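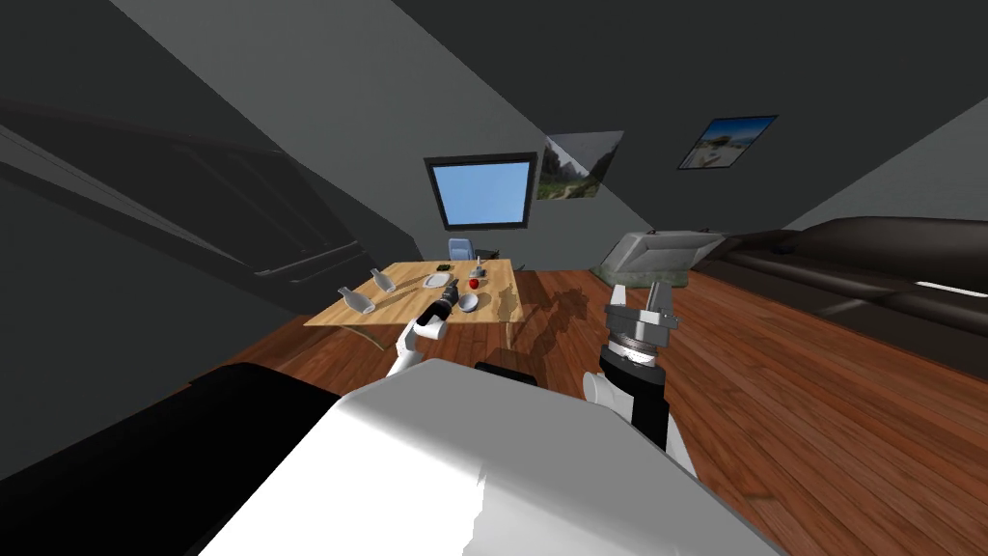 Trarwood will begin taking orders in January for the Uibo, a centre-pivot roof window made for loft conversions with low or steep ceilings. The unit is supplied with a matching blind rail and fits between existing rafters in most pitched roofs. A single rectangular window set into the slope, with a thick black frame against a dark grey ceiling, leaves wall space beside it for pictures hung along the pitch. The Uibo comes in 4 sizes and 2 finishes, black and white.

Testing was carried out at the company's Birnia works, where sample units were opened and closed 1,000 times before the seals were checked. The first production run is limited to 1,984 units.

The window will be sold through 87 trade counters run by Zummont, which will also hold spare hinges, gaskets and flashing kits. Fitting instructions are supplied in print with each unit.

**Notes to editors**

Size charts and flashing drawings are available from the Trarwood press office on request.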